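Brolldale students teach a pair of robot arms to handle breakfast

Community News | Schools

The loudest cheer at Brolldale High School this January did not come from the gym. It came from Room 7, where the robotics club was watching a simulated robot try to pick up a simulated croissant.

The club is getting ready for the Gurgate Challenge, a contest for high school teams that takes place entirely in software. Every team gets the same virtual two-armed robot and the same set of kitchen chores, and has to write and train the program that carries them out. There are no parts to buy and nothing to solder, and for a club that used to spend most of its budget on motors and batteries that has opened a lot of doors. Membership has doubled since the fall, and several of the new members had never written a line of code before they signed up.

"I came because my friend said there would be snacks," said Awuor Mussa, a junior who is now the team captain. "Then I got to drive the arms for one afternoon and I went home and told my whole family about it. You move your own hand and this big robot hand moves on the screen. I couldn't stop grinning!"

Students start by steering the arms themselves, doing a chore over and over while the computer records every motion. Those recordings are then used to train the program. The team has saved 3000 practice runs so far, most of them made after school between the last bell and the late bus.

The bakery chore is the one everybody wants to talk about. It has a clear container, a croissant and a basket, and it has caused more arguments than anything else on the list. Should the fingers come down from the top or slide in from the side? How tight is too tight? The team has split into two groups to try both ideas, and they compare notes (noisily) at the end of each session.

The five-fingered hands make it harder, and also a lot more fun. A simple pincer either closes or it doesn't. With a full hand, each finger has to end up somewhere sensible, and the thumb has a way of getting caught on things. 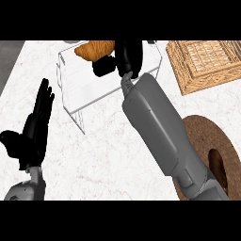

Simulation image: Brolldale High School Robotics Club

The right hand does the work at the container in this chore while the left stays clear over the marble counter. Getting the left hand to behave took longer than anyone expected - early versions of the program kept sending it across to join in, and the two arms would tangle.

Faith Nyanda, who teaches computer science and coaches the team, said she likes how quickly students can try an idea and throw it out. "On a real robot, a bad idea can cost you a motor," she said. "In the simulator you hit reset and you're going again before you've finished groaning. They try wilder things, and some of the wild things are good."

Nyanda has also asked the newer members to keep a written log of every change they make. Two of them, both freshmen, used the log to track down a bug that had been closing the fingers too early for most of a week. The fix was one line long. It got a round of applause.

Six students will represent Brolldale in the regional round, which is run online over one weekend in March. Teams submit their programs ahead of time, and the judges run each one with the objects moved to places the students haven't seen. Points are given for finished chores and for smooth, careful motion.

The club meets after school in Room 7 and is still taking new members in all grades. Families are invited to an open practice at 6 p.m. in the school library before the regional round, where visitors can take a turn at driving the arms.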